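Verdura a la vista: cómo guardar coles y hojas verdes en un cajón de madera
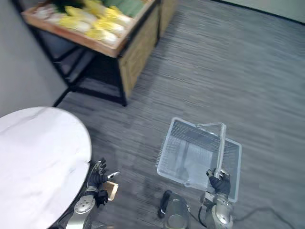
Una lectora pregunta si la col china aguanta fuera de la nevera, porque a ella se le ponen mustias las hojas de fuera en dos días. ¡Pues aguanta bastante, si la pieza es firme y el cuarto es fresco! Las hojas exteriores se secan antes que el resto, y lo mejor es dejarlas puestas hasta el momento de cocinar. Hacen de envoltorio. En verano, con la cocina a treinta grados, yo ni lo intento: directa al cajón de la nevera.

A mí me encantan los cajones de verdura abiertos, de madera, levantados del suelo sobre un soporte metálico. Se ve lo que hay, se gasta antes y el aire pasa por debajo. Además se barre sin mover nada, que en mi casa ya es mucho.

Cómo coloco las cosas

Las coles van tumbadas en el centro, que pesan y así no ruedan. Las hojas verdes oscuras, en una fila al fondo y con los tallos hacia el mismo lado. Al sacar un manojo no arrastras los otros tres (me ha pasado, y recoger acelgas del suelo a las ocho de la tarde no tiene gracia). Las piezas sueltas, en un extremo.

Nada de lavar antes de guardar. Sacudir la tierra, quitar las gomas y alambres de los manojos, y listo. Si la verdura viene mojada de la tienda, la extiendo un rato sobre un paño limpio.

Las hojas tiernas - espinacas, lechugas, canónigos - no son para el cajón. A la nevera, en un recipiente con papel de cocina, y el papel se cambia cuando está húmedo. Manzanas y plátanos, lejos de todo lo verde: aceleran que las hojas amarilleen.

El cajón y el soporte

Mi soporte es el Louro de Vemetti, de 67 cm de alto, y es una altura comodísima para no agacharse. Antes de comprar conviene medir el cajón lleno, o por lo menos pesarlo, y mirar que las patas asienten bien. Si el suelo es de moqueta, pongo debajo una bandeja baja para la tierra que cae.

Para limpiar la madera: cepillo seco primero, luego un paño apenas húmedo con un chorrito de vinagre y a secar de pie, con la ventana abierta. No la dejéis en remojo, que las tablas se abren. Un papel de estraza en el fondo ahorra la mitad del trabajo y se tira cuando está manchado.

¿Y las hojas feas? Caldo. Las de col china, cortadas muy finas y salteadas con ajo 90 segundos a fuego vivo, están riquísimas - con un huevo encima ya es cena.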